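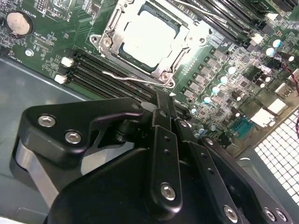

4. Fitting and lighting the Findska table lantern

Read this section through before unpacking the glass. The lantern is intended for table centres, shelves and covered porches. It is not suitable for use in full rain or in a draughty doorway.

4.1 Before you start

Check that the carton contains the base, the glass chimney, the candle cup, the wire handle and the bag of fixings. The glass is wrapped separately. If any part is missing, contact Findska spares and quote part group 1360.

4.2 Assembly

1. Stand the base on a firm, level surface.
2. Press the candle cup into the centre recess and turn it clockwise until it stops.
3. Hook one end of the wire handle into the left eyelet, then the other end into the right. Do not bend the wire to make it reach – loosen the eyelet screw by half a turn instead.
4. Tighten both eyelet screws by hand.
5. Lower the chimney over the cup so that the ground edge sits inside the rim. It should not rock.

Note: The Marnbridge finish is waxed at the factory. A slight bloom on the base is normal and can be buffed off with a dry cloth.

4.3 Lighting

1. Lift off the chimney.
2. Trim the wick to 9 mm or less and place the candle in the cup.
3. Light the candle and refit the chimney.
4. Leave a clear space of at least 60 cm above the lantern, and 30 cm on each side.

CAUTION: The chimney and handle become hot. Allow over 30 minutes after putting out the flame before touching either part.

CAUTION: Do not pack dried flowers, moss or ribbon inside the chimney when a candle is lit. For displays of this kind use the Prinum battery candle (sold separately), which fits the same cup.

4.4 Storage

Remove the candle and wipe out any wax. Lanterns left outdoors should be brought in by the end of October. Store the glass upright, in its sleeve. See section 5 for cleaning.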